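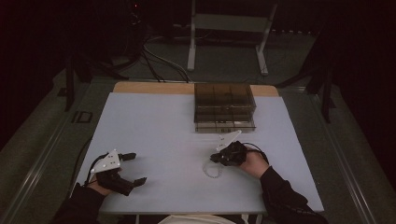

*Left gripper open, right gripper nearly closed, organizer toward the far edge of the table.*

# Recording for the Jondbridge set: questions we get

These are the questions new recorders ask most often. If yours isn't covered, write to Saadet Toprak, who runs the recording schedule.

## What am I being asked to do?

You sit at a table with a gripper in each hand and carry out short tasks from a printed card. Each run of a task is saved as one example. The learning system is later trained on a large number of these examples, done by different people in slightly different ways.

## Do I need to know anything about robots?

No. Most of our recorders don't. You need two working hands and the patience to do the same small job many times.

## How long is a session?

A session is 2 hours, with a break in the middle. Morning sessions start at 9:30 and afternoon sessions at 1:30. You can stop for water or a stretch between any two runs without asking.

## How many examples do we need?

The target for the organizer tasks is 733 accepted examples. By the end of June we had 142. We stop at 200 for any single recorder so that the set doesn't lean too heavily on one person's habits.

## What are the white plates on top of the grippers?

They are markers. The tracking software uses them to work out where each gripper is and which way it is facing. Try to keep both plates in view while you work. If you turn your wrist so far that a plate faces the floor, the position for that stretch is usually lost and the run may be rejected.

Please don't touch the plates or rest anything on them. If one feels loose, tell the operator before the next run.

## What should I wear?

Long, plain, dark sleeves that fit close at the wrist. Shiny fabric, reflective strips and large watches can confuse the tracking. We keep a few black tops in the cupboard by the door in several sizes.

## What do I do with the cables?

Let them fall behind your wrists and off the table. Before each run, lift both hands a few inches and check that nothing pulls. If a cable crosses in front of the object you are working on, stop and move it.

## How fast should I go?

A little slower than you would at home. Don't freeze between steps, though. A long pause in the middle of a reach gets learned along with everything else. If you need to think about what comes next, do it before you press start.

## I dropped something. Is the run ruined?

Not always. If you can reach the object with the gripper, pick it up and carry on. Those runs are useful and we tag them as "recovered." If it went on the floor, end the run and say "drop" so the operator can mark it.

## Can I use my fingers for the hard parts?

No. Only the gripper jaws should touch the object during a run. Use your fingers as much as you like between runs, when you are resetting the table.

## Does the object have to be in the same place every time?

No, and it shouldn't be. Move it a few inches or turn it slightly between runs. The card tells you how far you may go. Leave the table itself alone - the tracking is set up around its position.

## Why do you use see-through objects?

They are hard for cameras. Tinted and clear plastic pick up reflections, and their edges can fade into whatever is behind them. Our earlier set had mostly solid, colored items, and the model trained on it did poorly with anything transparent. We now include some clear or tinted items in each batch.

## Why is the room so dim?

Lighting is one of the conditions we vary. Some batches are recorded with the lights low and others with everything on. If you can't see well enough to do the task comfortably, say so and the operator will raise the level.

## Who checks the examples?

Two people look at each run. The first checks the tracking, and the second watches the video and compares it with the card. A run has to pass both. Rejected runs are kept in a separate folder called Alby and are not used for training.

## Will I be recognizable in the recordings?

The video is meant to show your hands, your sleeves and the table, and sometimes part of your lap. Sound is deleted after the operator's notes have been typed up. Your name is replaced with a recorder number before the files leave the building.

## Can I have my recordings removed?

Yes. Send Saadet your recorder number and we will delete the files. We can't take them back out of a model that has already been trained, but they won't go into the next one.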